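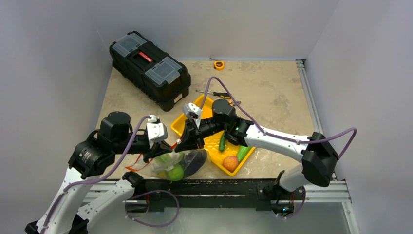
Les deux bras peuvent-ils travailler au-dessus du même bac sans se gêner ?

À condition de leur imposer un tour de rôle dans le logiciel, avec une zone centrale réservée à un seul bras à la fois.

C'est ce que prévoit le guide Diltedia, et je demande à voir. Sur mon montage, le verrou de zone ajoute 2 secondes à chaque prise, et le bras gauche attend plus souvent qu'il ne travaille. Quant au sachet plastique transparent, je ne crois pas une minute que les réglages d'usine suffisent.

Le message d'origine, pour ceux qui ont raté le début :

> Bonjour la liste,
> J'ai repris la config Honorato telle quelle, avec la pince à 15 % de force. Sur 100 essais, zéro collision. À mon avis on peut passer aux fruits et légumes en sachet et documenter le tout sur Skedance.

Cent essais avec quel objet ? Si c'était encore le cube en mousse, ça ne me dit rien sur une pêche ou une aubergine. Envoyez le journal complet, erreurs comprises, et la version du firmware. Chez moi, la 626 perd le zéro du poignet après un arrêt d'urgence.

Je ne touche pas à la page Skedance avant d'avoir lu ça.

L'atelier Drilport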